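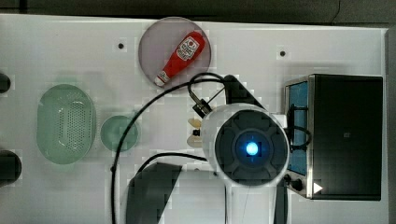

# ままごとの食材、どこまで増やしていいものでしょうか

**sunita_v**
はじめまして、スニータです。いつも読ませてもらうばかりだったのですが、今回は皆さんのお知恵をお借りしたくて書き込みます(長くなったらごめんなさい!)。

うちには3歳の娘がいまして、このところ朝起きてから寝るまで、ずっとままごとです。わたしは毎朝お客さんになって、まだ布団の中なのに注文を聞かれます。頼んだものと違うものが出てくるのもまた楽しくて、ついつい食材のおもちゃを買い足してしまい、気がついたら居間の棚がひとつ埋まっていました。義母は「多すぎると遊ばなくなるよ」と言いますし、夫は「楽しそうだからいいじゃない」と言います。どちらの言うこともわかるだけに、困っています。

皆さんのおうちではどれくらい出していますか。しまってあるものも含めて、教えていただけるとうれしいです。

---

**ロザンジェラ**
スニータさん、ようこそ! 朝の布団で注文を取られるところ、読みながら笑ってしまいました。うちもまったく同じ時期がありました。

わたしはお義母さまに近い考えです。長男が小さかったころ、親戚じゅうからいただいたおかげで衣装箱いっぱいの野菜と果物があったのですが、毎回それを床にざあっとひっくり返して、そこで遊びがおしまいになるんです。料理が始まらないんですね。それで思い切って、かごに入る分だけを出して、残りは押し入れに入れました。ひと月ほどして中身を入れ替えると、新しいものをもらったみたいに喜んで、そこからまた長いこと遊んでくれました。

入れ替えるときのこつは、調味料をひとつ必ず残しておくことです。ケチャップでもしょうゆでもかまいません。かける、混ぜるという動作が入ると、お話がぐんと続きます。

---

**umesh.k**
横から失礼します。ロザンジェラさんのやり方はすてきだと思うのですが、わたしは少し違う意見です。

うちの息子は、量が多いからこそ遊ぶ子でした。八百屋さんごっこが大好きで、品物がずらっと並んでいないとお店にならないと怒るんです。減らした日には「きょうは休みです」と店を閉めてしまいました。親としては片づけが楽でよかったのですが、本人はつまらなそうで、二日で元に戻しました。

料理をする子と、お店を開く子では、必要な量がまるで違うのではないでしょうか。一律に減らしましょうという話をよく見かけますが、わたしはあれがどうも苦手です。

---

**ロザンジェラ**
umeshさん、お店屋さんのことは頭にありませんでした! たしかに品ぞろえがないと商売になりませんね。ただ、下の子がまだ2歳だったころの我が家では、踏んで転ぶのが本当にこわくて、わたしは今でも床の量だけは譲れないでいます。棚に並べてあるならいいのですが、うちはどうしても床に来るんです。

---

**gwawr**
こんにちは、グワウルです。去年まで、ヴァーソープ(Varthorpe)の小さなおもちゃ図書室でお手伝いをしていました。貸し出し用のままごとセットを毎月洗っていたものですから、量の話になると、つい洗う側の気持ちで読んでしまいます。

数よりも先に、お手入れのことを考えてみるのもよいかもしれません。親が無理なく拭ける分が、その家にちょうどいい分なのかな、と思っています。図書室でいちばん多かったご相談も洗い方でしたので、当時お渡ししていた紙からひとつ写しておきますね。

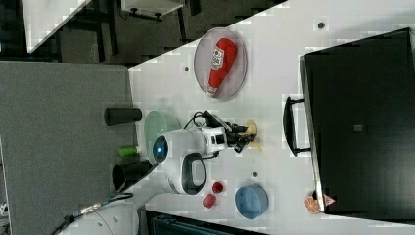
**布でできた食材のおもちゃは、洗濯機に入れてもいいですか。**

まず縫いつけの札を見て、洗えると書いてあればネットに入れて弱い水流で洗います。札が取れてしまったものは、ぬるま湯と中性洗剤でやさしく押し洗いをして、形を整えてから風の通る日陰で乾かしてください。中の綿は外側より乾くのが遅いので、丸一日は見ておくと安心です。

---

**sunita_v**
gwawrさん、ありがとうございます! 札、ほとんど切ってしまっていました……。娘がちくちくすると言うもので、届いたその日にはさみを入れていたんです。今夜さっそく押し洗いをしてみます。

それから、umeshさんのお話を読んで娘をよく見ていたら、うちの子はどうもお店と料理のあいだを行ったり来たりしているようなんです。レストランですね。注文を聞いて、作って、運んで、お会計までします。お会計は葉っぱです。

---

**hemant_s**
葉っぱのお会計、いいですねえ。

お金のほうの話も少ししてよいでしょうか。うちは祖父母が会うたびに買ってくれるので、量より先に予算を決めました。ひと季節に最大3000円、というゆるい約束です。それでも最初は母に「孫の楽しみを取るのか」と言われまして、電話口でずいぶん長く話し合いました。今では母のほうが楽しんでいて、ワサール(Wasar)の中古市で2000円のお鍋のセットを見つけては、得意そうに写真を送ってきます。

あと、ロザンジェラさんに反対するようで申しわけないのですが、押し入れに入れる作戦はうちでは大失敗でした。娘は何がなくなったか全部覚えていて、にんじんはどこ、にんじんはどこ、と夕飯のあいだずっと聞かれました。本物のにんじんを出してもだめでした。

---

**ロザンジェラ**
hemantさん、反対も大歓迎ですよ。にんじんには申しわけないことをしました(笑)。うちは入れ替えを子どもと一緒にやっていたので、そこが違ったのかもしれません。「だれに休んでもらう?」と聞くと、案外すんなり選びます。最後まで選ばれないのは、いつも果物でした。 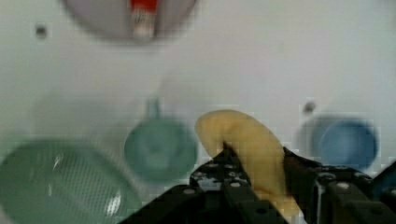 *バナナ*

---

**umesh.k**
一緒に選ぶというのは、わたしも納得です。親が夜中にこっそり減らすのがいやだっただけなのかもしれません。ただし、お店を開いている期間の在庫については、やはり店主の意見を尊重していただきたい。そこはまだ譲りません。

---

**gwawr**
図書室では、果物はわりと早くに借りられていましたよ。切る遊びに夢中の子が多かったからでしょうか。逆に残るのはお魚でした。おうちによって、ずいぶん違うものですね。

---

**sunita_v**
皆さん、本当にありがとうございます。夕方、娘に「お休みしてもらうのはだれ?」と聞いてみました。ずいぶん長いこと悩んだ末に、パンがひとつだけ休むことになりました。棚はほとんど変わっていませんが、夫はもう満足しています。義母には今度の8月に会うので、それまでにもう少し相談を続けてみます。パンの寝床は靴の空き箱で、いま掛け布団を縫わされているところです。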